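How do I pitch a non-fiction picture book when I can't draw?

Posted by Misaki Kuroda, January 4, 2022

Hello all, and a happy new year to everyone who kept me going through the last draft! I've written a picture book text for six to eights about how canal locks work, told through one barge going from Griston down to Usville. It comes to 1404 words, not counting the facts page at the back, and my writing group are very fond of it (they're also very fond of me, so I take that with a pinch of salt).

My trouble is that I can't draw for toffee. My cousin has offered to do the pictures, and she's good, but she has never done a book and works full time. Do I need finished pictures before I send it anywhere? And is it too long? I've seen people say picture books ought to be under a thousand words, but then the ones on my niece's shelf are all over the place. I was hoping to start sending it out in April, so any advice at all would be gratefully received.

Ayane Kobori
Hello Misaki, and what a lovely idea for a book. I grew up near a lock and used to sit on the beam eating crisps, so I'm your audience, even if I'm a few decades too old.

No, you don't need pictures. Most publishers like to choose the illustrator themselves, and a text sent in with a relative's drawings can be harder to place, because they may love one and not the other. If your cousin wants to get into illustration, she'd do well to put together her own samples and send them separately. It's an awkward chat to have, I know. I had it with my brother-in-law over a book about bees and we're still on speaking terms.

On length, non-fiction gets a bit more room than a bedtime story does, but I'd still have a go at trimming. Mine was 1411 words when I thought it was finished and I was quite sure there wasn't a spare one in it. Then I read it aloud to a class and could hear exactly where they began to fidget! It was nearly always where I'd explained something the picture would be showing anyway. Try marking out your page turns on folded paper, and if a spread has more than 90 words on it, look at it again. You might find some of it can go to the facts page.

Do put in short notes for the illustrator where the text doesn't make the picture plain, such as which gates are shut. Just keep them short.
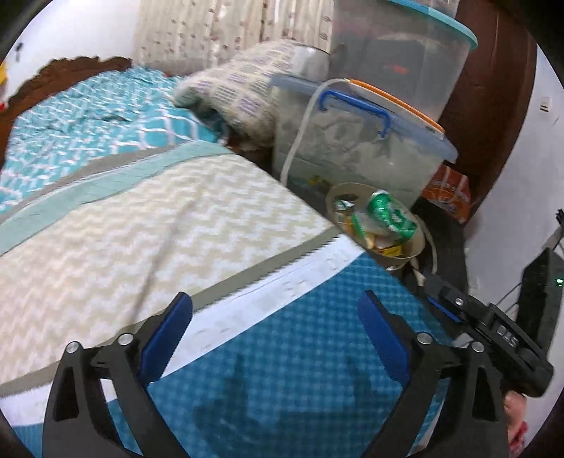

Reading aloud is the other thing I'd press on you, and to a real child if you can borrow one. Your own ear forgives far too much, and a grown-up listener is too polite. I do my last read-through at bedtime with my youngest, and you learn a lot from whether they're listening or have started tracing the little squares on the teal mattress cover with one finger. If it's the squares, I put a pencil mark by that line and carry on as if all's well. It stings a bit, but you do get used to it.

Good luck, and please come back and tell us how you get on.

Skillosel
Agree with the above about pictures. Check each publisher's guidelines though, they do differ. I sent mine to 19 places and some wanted the whole text, some wanted a proposal with a page plan, and one wanted it by post. Keep a list of who you've sent it to or you'll get in a muddle.

Misaki Kuroda
Thank you both so much, that's a weight off my mind. I've already found a whole paragraph about paddle gear that can move to the back. Now to ring my cousin!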